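Timestamps Belong at the Sensor

Most arguments about two-arm manipulation software are about the wrong layer. People compare planners and policies, and publish a table of success rates to support one or the other. I have spent two years on the layer underneath, the one that decides what time it was when a camera saw something, and my view is that it deserves first claim on a small team's hours.

The usual arrangement runs like this. A camera exposes a picture, the driver copies it into memory, a process wakes up and reads it, and the process writes down the current time. That last number is what gets stored. It records when the software got around to looking. On a quiet machine the difference is small and steady, and a constant can be subtracted. On a loaded machine it is neither small nor steady, and the planner is then asked to combine joint angles from one moment with pixels from another.

Our sorting cell has two arms facing each other across a table, both of them able to reach the middle. That overlap is where bad timing shows first. Near the centre the clearance between the grippers can be very small, and a position estimate that is late by a few control cycles describes an arm that has already gone somewhere else.

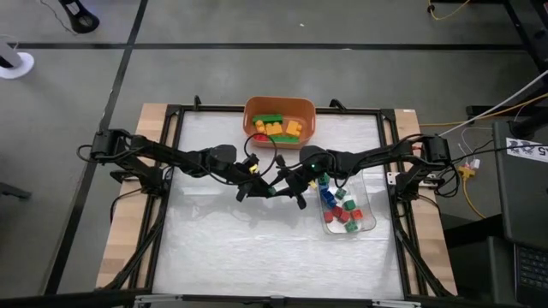 Can the delay not be measured once, during set-up, and corrected from then on?
It can be measured once, but the figure holds only for the load under which it was taken. Add a second camera stream, start a recorder, or let the disk fill up, and the delay changes.

We learnt this with Istent, our scheduler. The first version assumed a fixed camera delay, measured on a machine doing nothing else. In July we logged 1000 cycles under normal load and compared the stored times with a hardware trigger. In 432 of them the error was larger than one control period. The collision checker had been passing all of these, as it had no means of knowing that its inputs disagreed.

The common reply is that a learned controller will absorb the error. I accept that it absorbs some. A model trained on data with a consistent lag will learn the lag. What it learns from an inconsistent lag is to be cautious everywhere, and the result is an arm that hesitates over a brick in plain view. The hesitation is then put down to perception, and a month is spent on a better detector.

Hanneke De Smet, who maintains the Stolell driver set, has put the opposite case to me several times. Her position is that hardware triggering adds wiring and one more board to fail, and that a good software estimate with an honest error bar is enough. I agree about the error bar. I have yet to see a planner that reads it. Stolell publishes one with every message, and Vudham, the planner we run on top, discards the field when it unpacks the packet.

Clutter makes the matter worse. A wrist camera sees bins, bricks on the table and bricks behind clear plastic, all from a viewpoint that moves with the arm. Each object's position is computed through the arm's pose at the moment of exposure. If that pose is wrong by a few millimetres, every object in view is wrong by about the same amount and in the same direction, so the layout looks internally consistent and passes every sanity check that compares one object with another. 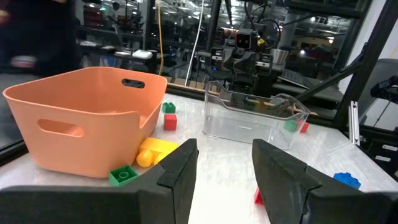

What I would ask for

First, a stamp taken at exposure, in the camera or on the trigger line, and carried unchanged to the end of the pipeline. Second, one clock for both arms. Third, a planner that refuses to combine readings further apart than a stated limit, and says so in the log. The third is the cheapest and the least common. Ours took 325 lines, including tests.

The limit has to be chosen by task. For slow placement into a bin we allow a generous one. For a hand-over between arms we cut it hard and accept that the planner will sometimes stop and wait for fresh data. Operators dislike the waiting. I would sooner explain a pause than a bent finger.
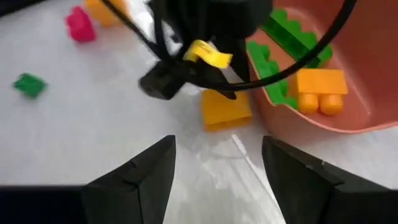

Motion blur is the other half of the timing problem, and it is treated as an image quality matter when it should be treated as a clock matter. A blurred object was in several places during one exposure, and a single stamp has to stand for all of them. Take a wrist view in which the opposite gripper hangs partly blurred over a yellow-orange block. The estimator will return one position for that gripper, to several decimal places, with no sign that it has averaged over a movement. We now stamp the middle of the exposure and pass its length along too, and the checker widens the arm's volume to match.

None of this makes for a good demonstration. Dal Bello, whose controllers we used before the present ones, offered a trigger input as an extra, and I am told few customers asked for it. A fix at this level leaves the cell looking much as it did, apart from some failures that stop appearing in the log. It is hard to get time for such work, and harder to keep it.

I would still put it ahead of the next planner. If the inputs disagree about when they were taken, comparing two planners on them tells you which one is more tolerant of bad data. That may be worth knowing, but it should be called by its name.

14 shares | 3 comments

Comments

mortise_k
Agree on mid-exposure. We had rolling shutter on top of that, so each row needs its own offset. Worth a mention.

pvl
What is your limit for hand-over? "Cut it hard" is not a number.

dunnock
Single clock is fine until the clock box reboots during a shift. What does Istent do then?

Related
Why our collision checker now fails closed
Reading a planner log from the bottom up
Notes on replacing Dal Bello controllers
Two arms, one queue: scheduling in Istent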